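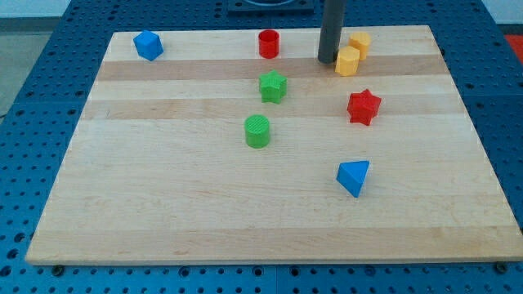
Benedek Magyar wrote under my last post that I was being unfair to the toy subscription people, that his daughter had learned her shapes before she was two thanks to the Dister box, and that I should try one before moaning about them. He also said the price works out at less than a coffee a week, which made me wonder where he's buying his coffee, as I make it £205 for the year before postage.

Fair enough on the first point. I hadn't tried one. I have now, sort of. My sister had a Dister subscription for my nephew until June and she let me have the booklets, which are what I really wanted to see. The toys I can take or leave. They're nice toys. I have no quarrel with a nice toy.

The booklets are something else. Each one tells you which "window" your child is in and what will happen in that window if you do the activities. The thing I'd like someone to explain to me is how they know. Every claim has the same soft edge to it. It "supports" spatial thinking. It "can help build" the foundations of maths. It "encourages" early problem solving. You could say all of that about a saucepan and a wooden spoon, and my mum would have done if she'd thought there was money in it.

Benedek's daughter knew her shapes before she was two. Lovely. My nephew also knew most of his, though he called an oval an egg and wouldn't be told otherwise. The boy next door to us knew none of them and is now at secondary school, where I understand he can pick out a circle with no trouble at all. I don't know what any of this proves. I'm just not sure Benedek does either.

I wrote to Dister and asked what their age windows were based on. I got a friendly email back saying the boxes were "developed with experts". I wrote again asking which experts, and what they'd done, and got sent a discount code. To be fair to them, the code worked.

Fluvura are a bit better, or at least they try harder. They have a page about their research, which says that 273 families took part in a trial and that most of the parents noticed an improvement in their child's concentration. I read it three times. The families had all been sent a free box. There was no group who'd had no box, or had a box of any old thing from a charity shop. And the parents were asked over several months whether their toddler was getting better at concentrating. Toddlers do get better at concentrating. They'd have got better at it if you'd posted them a brick.

That is my whole complaint, and I do think it matters a bit, even if it's only toys. When I took my sister's old booklets along to the Plavthorpe playgroup, one of the mums picked one up, read the page for her son's age and went quiet. Then she asked me if he ought to be stacking by now. She had come in perfectly happy. She'd spent the morning with a cheerful little lad who eats well and sleeps well and likes dogs, and one glossy page had given her something to fret about on the bus home.

I've been told I'm too hard on this stuff before. When I had a go at the flash cards (that was the post with the long row in the comments, if you were there) someone said that if it gets parents down on the floor playing with their kids then who cares what the booklet says. I've thought about that one and I half agree. If a box through the door gets you playing for an extra half hour, good. But then sell it as that. Sell it as a box of nice things to play with together. I'd probably buy it. I suspect you can't charge as much for it.

There's a shop on Witkowska Lane that does second-hand toys, by the way, in big tubs by the till, and you fill a bag. No booklet. The woman there told me people do ask her what age things are for and she says, "When he stops eating them."

One more thing for Benedek, who did ask a proper question at the end of his comment and deserves an answer. He wanted to know what would change my mind. A trial with a comparison group would do it. Say 400 children, half with the boxes and half with ordinary toys that cost the same, tested by somebody who doesn't know which is which and isn't paid by the firm. If the box children come out ahead I'll write a post saying so and leave it pinned at the top for a year. If anybody knows of one that's been done already, put the link in the comments and I'll read it properly. Please don't send me the Fluvura page again, I've had that from four of you.

Next time I want to get on to baby sign language classes, which I expect will make me just as popular.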